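Sasutance is looking for people to take part in a tabletop tidying study in Sornomdale this December. You will put cups and other small kitchen items onto a two-shelf wire rack, then take them off again, at your own pace. A session lasts some 146 minutes with 4 breaks. 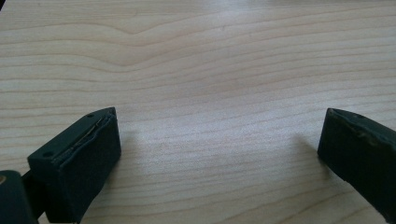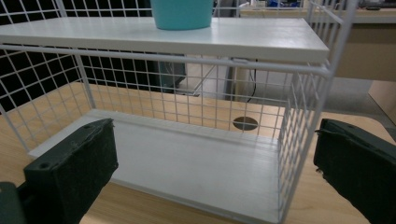
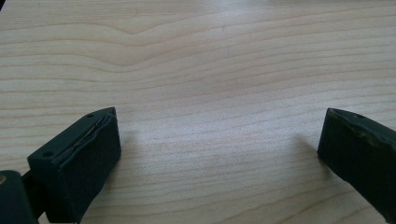

You must be 18 or older and able to stand for most of the session. No experience needed. We have 14 places left - mornings only, starting at 10. Lunch is provided. To sign up, write to Cherry Mae Layug at the Sasutance front desk.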